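Kumley community kitchen opens its doors with 200 places on free cooking courses

KUMLEY, 2019-07-01 - Dikora, the home cooking school, has opened a community kitchen in the center of Kumley and is offering 200 free places on its first season of evening classes.

The new kitchen takes over the ground floor of the former bus depot on Prada Street. It has two teaching rooms, a walk-in pantry and a long table where everyone sits down to eat what they have made. More than 100 people signed up in May, before the stoves were even in - and the waiting list for the bread class is already the longest Dikora has had!

Courses run for six weeks and start from the very beginning: how to hold a knife, how to cook rice, what to do with a whole chicken. Later weeks move on to soups, flatbreads, lentils and simple desserts. All pots, pans and ingredients are provided, and recipes go home with each cook on printed cards.
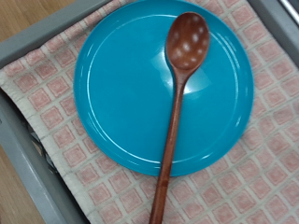 Do I need any cooking experience to join?

None at all. The first course is written for people who have never cooked a meal from scratch, and anyone who already knows the basics can start at week three.

"We had 559 replies when we asked people in town what they wanted to learn, and I read every one," said Pankaj Tripathi, head of teaching at Dikora. "So many of them wanted the dishes their grandparents made. We're thrilled to get going, and I can't wait to smell those onions frying."

Classes are open to adults living in Kumley and the nearby villages. Teenagers are welcome with a parent - one place covers both. Sign-up forms are available at the kitchen and at Kumley library, and places are given in the order the forms come in.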